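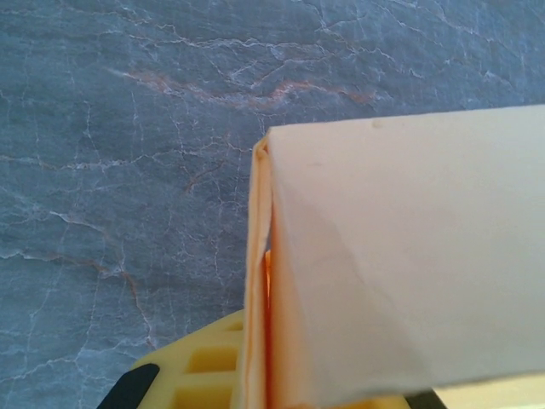

**Dollix soft-grip finger pads, pair**

A word before you order. I fitted the April batch on our bench arm and one pad worked loose after 866 cycles, so it let go of folded card halfway through a lift. No harm done, but I wasn't pleased! Clondell now ships a longer screw – please use it. If yours came with the short one, stop the arm, cut the power and swap it before you run anything else. Spare screws come in bags of 40.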